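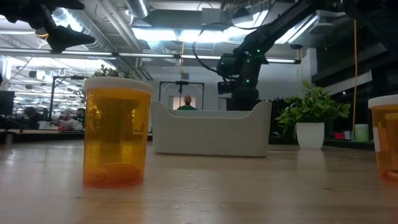

Review: Fraser teaching kit, two-arm version
March
by Hannelore Voß

The Fraser kit is a pair of small handheld leader arms and the software that goes with them. You hold a leader in each hand, move it, and the arm on the table moves the same way while everything gets recorded. I have used the kit for most of the winter on sorting and packing small items, and by now I have a fair idea of where it is good and where it gets tiring. The first task I set up was putting amber pill bottles with white caps into a low gray bin. It sounds easy. A bottle like that is round, smooth and light, and if the gripper comes in a little high it pinches the cap and the bottle tips over.

Setup took me one afternoon. The leaders clamp to any desk edge up to two inches thick. Each one plugs in with a single cable, and the software found both of them without any trouble. Matching the leaders to the arms took longer. You put each leader in its rest pose, put the arm in the same pose and press a button, and you do this again every time you unplug something. The manual gives this half a page and it needs three. My advice is to mark the rest pose on the leader joints with a paint pen before you start.

The feel is good. The joints have a light drag to them, and your hand doesn't shake as much as it does with the older Hindon leaders, which swing freely and drop when you let go. The trigger for the gripper is the best part of the kit. It has a long pull, so you can close on something soft a little at a time. The wrist roll is the worst part. It stops short of a full turn, and if you start a grasp with your hand turned the wrong way you have to back out and begin again.

There is no force feedback. The arm can be pressing hard on the table and your hand will not know it. I stand where I can see the fingertips and go slowly for the last inch. People I have trained pick this up in an hour or so, but the first hour is hard on the fingertips. Order spare pads.

After the bottles I moved on to small cups and a tray. The goal was one cup at a time, set down upright, either hand. This is a better test of the kit, because a cup near the middle can be reached by both arms and you have to decide early which one is going.
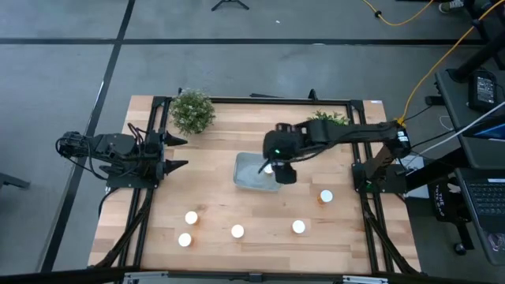
Right arm over the clear tray, left arm folded back with its gripper open.

Parking one arm while the other works is something I now insist on. The software has a hold button for it — press it, and that arm stays where it is until you press it again. Without it your idle hand drifts, the drift gets recorded, and the policy you train later will wave its spare arm about for no reason. The button is on top of the leader and easy to hit by accident. I put a ring of tape around mine.

Recording works well. A foot pedal starts and stops each demonstration, and a double tap throws the last one away. I kept 604 demonstrations of the cup task and threw out nearly as many again while I was learning. Playback is quick, and you can trim the dead time off either end. What I miss is a way to add a note to a single take. I ended up keeping notes on paper, with the take number and a word or two such as "slow" or "bumped tray."

I also tried the hand-guided mode, where you switch the motors to limp and push the arm itself through the motion. It is fine for showing one pose or a short reach. For anything with a grasp in it I would skip it. Your own hands end up in the camera view, and the arm is heavier to push than the leader, so the paths come out jerky.

A few smaller points. The cables on the leaders are too short for a wide table, and I bought extensions from Clokano that have given no trouble. The software will not save to a network drive. It froze twice in the time I have had it, and both times it kept the takes that were already finished. Support answered in 3 days, politely, with a link to a page I had read before.

The price is $2,225 for the two-arm version with the pedal. The Vuvdale set costs less and has longer cables, but its trigger is only open or closed, and for cups and bottles I would not go back to that. If you only have one arm to teach, wait until they sell the leaders singly. For two arms and small objects I would buy it again, along with the spare pads and a better pedal mat, as the one in the box slides on carpet.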